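Lemma Tabletop Set, read me first

Hello, and thank you for taking an interest in our little collection. Lemma is a set of simulated tabletop episodes that Bontu Ayele and I put together at Drellosden for teaching a policy to find and move small things on a table. It holds 582 episodes across 21 room layouts, and all of it was rendered, so please don't expect it to carry over to a real kitchen without some extra work on your side.

Each layout starts with a plain room and one table, and then we dress it up with whatever we have in the object library: plaques, discs, potted plants, pictures on the wall. We were fairly generous with the clutter (Bontu would say too generous!), and some of the items are very small once rendered.

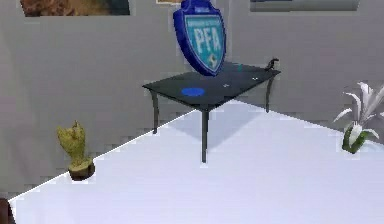 Every episode folder has the rendered views, the action log and a short text file with the instruction, written by one of us in ordinary words. Fine lettering on objects often comes out blurred, so we'd ask you not to use the set for reading tasks. Big block letters usually survive.

We held back 2 layouts for testing, and they sit in their own folder called trera. Please keep them out of training, even if you are short on data. There are 9 episodes with a broken action log, listed in skip.txt, and the loader passes over them by default.

If something looks wrong, do write to us and include the episode number. Fixes go into the next release, planned for December.

Braulio Olvera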